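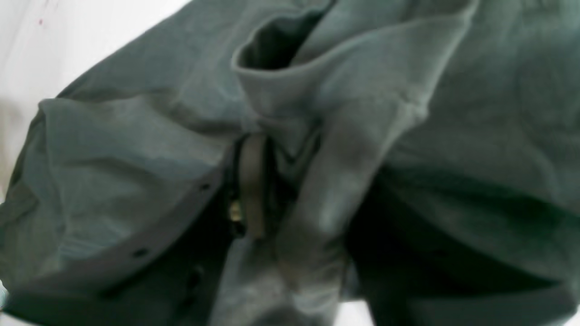 Figure 4. Wrist camera view of a dark zippered garment in a crumpled state.

4.2 Collecting the garment episodes

All cloth data in the Deradance set was recorded on the two-arm station in the Furukawa room. The station has a white table, a camera that views the table, and a small camera at each wrist. The operator drives both arms through the Walier control software and sees the three video streams on one monitor. Joint positions, gripper openings and images are written to the same log and share one clock.

The garment part of the set holds 34 items. Shirts and towels make up most of them, and the rest are jackets and overshirts with zippers, snaps or buttons. We put the outerwear in on purpose. A policy trained on towels alone learns that the edge of a cloth is also its outline, and on a jacket this is often wrong. The collar can roll over on itself, the front panels can overlap, and the edge that should be grasped may be under two layers of fabric.

Each episode starts from a crumpled state. The operator picks the garment up near the middle, lifts it clear of the table and lets go. If any part of it hangs over the edge, the drop is repeated. We do not arrange the cloth by hand after that. In early sessions we did, and the folds came out too similar from one episode to the next — the person setting up the table had a habit of leaving the collar on top.

The task has three stages: grasp a point near one end, lift and drag until the garment is no longer bunched, and bring in the second arm to spread the free side. An operator may use either arm for the first grasp. The other arm is held over the table with its fingers open until it is needed, so that the log contains the waiting as well as the moving. We found this useful in training. Policies trained on logs with the waiting cut out tended to send both grippers to the cloth at once.

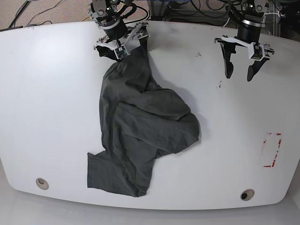 Ezekiel Lindqvist objected at this point in an internal review that a first grasp on a twisted end teaches the policy to pull on whatever sticks out, whether or not it leads to a hem. He asked that such episodes be marked and held out. We marked them but kept them in the training split. A twisted end is a common result of the drop, and a policy that has never seen one has nothing to fall back on. The effect of leaving them out is reported with the other ablations.

Operators were told to correct a bad grasp in the open and not to restart. If the cloth slipped, they went back for it and the episode continued. An episode was ended by the operator with a foot pedal, or by the software after 15 seconds with no motion in either arm. Ended episodes were given one of three labels (spread, partly spread, not spread) by a second person who worked from the table camera only. Where the label was in doubt, the lower one was used.

Sessions were limited to 20 episodes per operator, followed by a break. Tired operators pull harder. This shows up in the gripper current and also in the video, where the cloth moves faster than the wrist camera can record without blur. We looked at removing blurred frames and decided against it. At run time the policy will get frames of the same kind, taken while the arm is moving and the fabric is close to the lens.
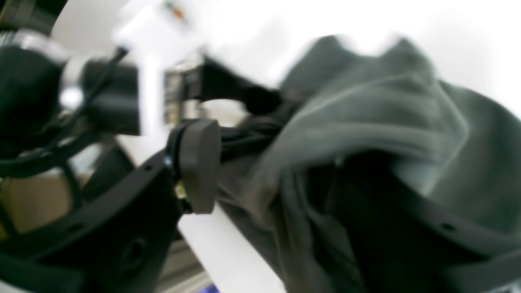

The wrist streams were therefore stored at full rate, including the parts of an episode where most of the view is taken up by cloth or by the gripper. Only frames with a missing timestamp were dropped. The table stream was stored at half that rate and matched to the wrist streams by nearest time.

One Saturday session was thrown out in full after a loose mount let a wrist camera turn by a few degrees. The change was hard to see by eye and was found only when the Furkesus baseline, retrained with the new data, began to close its fingers short of the fabric. Since then, a session begins with both grippers touching a fixed mark on the table, and the logged images are compared with a stored pair before any cloth is put down.

For the experiments in Section 5 we set aside 150 episodes as a test split. They were chosen by garment, so no item in the test split appears in training. Two of the jackets are in this group. Their zippers differ in color and in pull length from those in the training items.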